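Apr 14, 2021

To: Parisa Ghasemi, Skerton Fund
From: Kourosh Jalali, Clinstead Film Society
**Second progress report: the Yule season of forgotten comedies**

Dear Parisa,

Thank you for your patience over this one, and for your kind note in February, which cheered us all up no end. I promised you two pages and will try to stick to that, though you know what I'm like once I get going on old films.

## Where we are with the prints

The bulk of your money has gone on getting the Yule collection into a state where it can be shown to people. There are 129 reels in all, and 80 of them have now been inspected, cleaned and put into new cans. Siamak Shojaei has done most of the bench work, with Wagner Leite joining him on Fridays, and between them they have found a good deal more than the old card index led us to expect — a complete haunted-house farce, for one, filed under the name of a travel short.
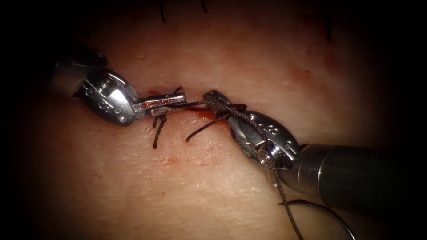 The farce is called *The Lodger's Trousers*, and I'm sorry to say it isn't a lost masterpiece. The first half hour is mostly a man falling down the same staircase. But the last reel is lovely, with a séance that goes wrong in a way I won't spoil, and the fellow playing the butler gets every laugh going. We plan to open the season with it.

## Programme notes and screenings

Abbas Karimi has written notes for the first six titles and is part way through the rest. He has a soft spot for the cheap second features, the ones knocked out in a fortnight to fill a bill, and it shows in the writing. We tried two of them out on members as online screenings, and 416 people watched between the pair. That's far beyond anything we used to get in the hall on a wet Thursday!

Lumell, who are doing our scanning, have been slower than we hoped. Their quote hasn't changed, but the remaining reels will come back in smaller batches, so I've moved the thrillers to the end of the run and brought the musicals forward.
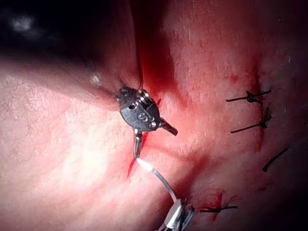 **Will the delay at Lumell mean asking the Fund for more money?**

We don't expect it to. The scanning price was fixed at the start, and the only extra cost is van hire for the additional trips, which we can meet from ticket income.

## Still to do

- Inspect the rest of the reels
- Finish Abbas's notes and get them to the printer
- Settle the music rights on the two revue films (the publisher has been very decent, just hard to get on the telephone)
- Book the hall, once we know how many seats we may fill

I'd be glad of your thoughts on the running order, which is attached along with the accounts. Siamak would love to show you the séance reel whenever you can get over to Clinstead.

With warmest wishes,
Kourosh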